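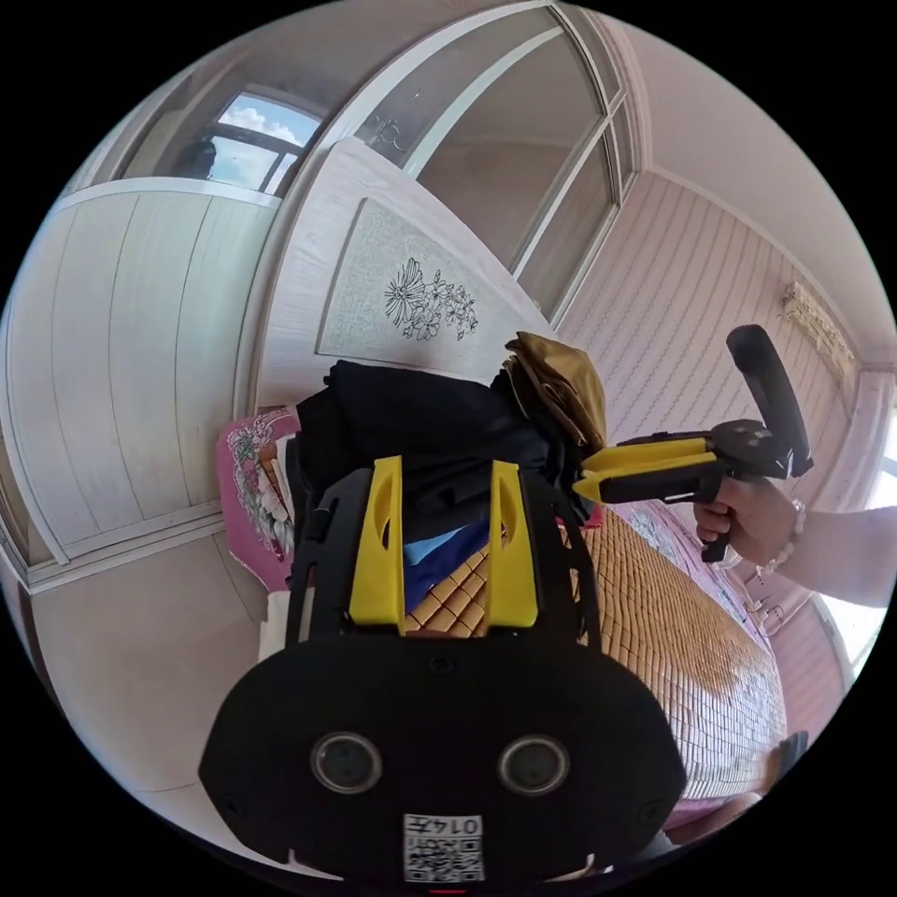
Bamboo tile mat on the bed: laundry on top, and other care questions

Forum: Bedding and Linens
Replies: 11

umut_g
Original poster
I switched to a woven bamboo mat for the summer, the kind made of small tiles strung together in a grid. It sits on top of the bed over the regular bedding. It sleeps much cooler than a sheet. My problem is what happens during the day. The bed is where I dump and fold clothes, and I have started finding snags on knit things. Two T-shirts and a thin sweater so far. Does anyone else fold laundry on one of these? Do you roll it up first, or put something over it?

Second question, how do you clean between the tiles? The instructions that came with it say "wipe with cloth" and nothing else.

Eylul T
Member, 941 posts
I fold on mine every day and have never had a snag. Check the tiles along the sides. On a cheap mat the cord gets loose and the corners stand up a little. Run the back of your hand over it slowly and you will feel which ones are rough. A fine nail file fixes them.

mat_and_pillow
Member, 126 posts
Don't fold on it. I did for two summers and the cords wore out in the spot where I always dropped the basket. Once one cord goes, the whole row starts to shift. I fold on the ironing board now. It's small but it works.

Eylul T
Member, 941 posts
Dropping a basket on it is different from putting clothes on it. A pile of shirts weighs less than a person does, and people sleep on these for eight hours.

mat_and_pillow
Member, 126 posts
A person is spread out. The basket had hard feet. I should have said that. I still wouldn't leave a pile sitting there all day.

Defne_B
Member, 50 posts
Dark clothes are my issue. Everything black picks up dust from between the tiles, and you don't notice until you put it on. I vacuum the mat with the brush head on low before I fold anything, then go over it with a damp cloth that has been wrung out hard. Go with the rows and then across them. For sticky spots I use one drop of dish soap in a bowl of water and then a second cloth with plain water.

Prop the mat up against a wall with a fan on it for an hour before it goes back on the bed. Mine got a sour smell the first year from being put back damp.

umut_g
Original poster
Thanks. I checked the edges like Eylul said and there are four bad tiles near the head of the bed, on the side where I put the clothes. That would explain the sweater. Would you sand them while the mat is flat on the bed or take it off?

Eylul T
Member, 941 posts
Take it off. Otherwise the dust goes into the bedspread. Wipe the tiles after and let them dry. You can rub in a tiny bit of mineral oil if they look chalky, but wait a day before you put anything light colored on top.

Muammer A.
Moderator, 3,616 posts
I would skip the oil. I know people recommend it for cutting boards. A bed is a different thing. It gets on pillowcases and it doesn't come out easily. If the tile has a lacquer finish the oil will sit on the surface anyway.

For folding, I keep an old flat sheet folded in four at the foot of the bed. It goes over the mat when the laundry comes in and comes off when the last pile goes in the drawer. The rule in our house is that the sheet has to be back in its place by 9 p.m., which means the clothes have to be put away too. We used to move the same heap from the bed to the chair and back again for most of a week.

Eylul T
Member, 941 posts
I've used oil for years with no stains, but I use very little of it. Fair enough about the lacquer. Umut, put a drop of water on a tile nobody will see. If it beads up and stays there, leave the oil alone.

beril_yk
Member
Does the mat slide around for anyone? I have mine over a cotton bedspread that hangs down on both sides, and every morning the mat has moved toward one edge and dragged the spread with it. I don't want to tuck the spread in because the bed frame is ugly and the spread covers it.

Defne_B
Member, 50 posts
Try a piece of rubber shelf liner under each corner, between the mat and the spread. I bought a roll at Akyol in Indham, the hardware store next to the bus station, and cut it into squares. Take the squares out when the season is over. If you leave them in one place for months they can mark the fabric.

mat_and_pillow
Member, 126 posts
Or put the spread on top during the day and take it off completely at night. That's what I do. It keeps dust off the tiles too, and then you have a soft surface for your clothes if you insist on folding there.

beril_yk
Member
That's a lot of bedspread to deal with every night. I'll try the shelf liner.

umut_g
Original poster
Update. I sanded the four tiles and wiped everything down the way Defne described. The cloth came up gray the first two times, so it needed it. The water beaded, so no oil. I'm using a flat sheet for folding now and there are no new snags after three loads, including another sweater.

One more thing. How do you store yours in the winter? The closet is only wide enough for it if I fold it in half, and I can't tell if it's meant to fold.

Muammer A.
Moderator, 3,616 posts
Look for a seam down the middle, a line where the cord or backing is exposed and the gap is wider. If it has one, fold there and nowhere else. If it doesn't, roll it with the tiles facing out and stand it in a corner with a cotton strip tied loosely around it. No plastic bag.

Eylul T
Member, 941 posts
Mine rolls with the tiles facing in. Facing out pulled the fabric backing into creases. I think it depends on how it's made, so try a few rows each way and see which one bends without a fight.

umut_g
Original poster
No seam on mine. Tiles out seems to roll easier. I'll keep it on the bed for now and deal with the closet in the fall.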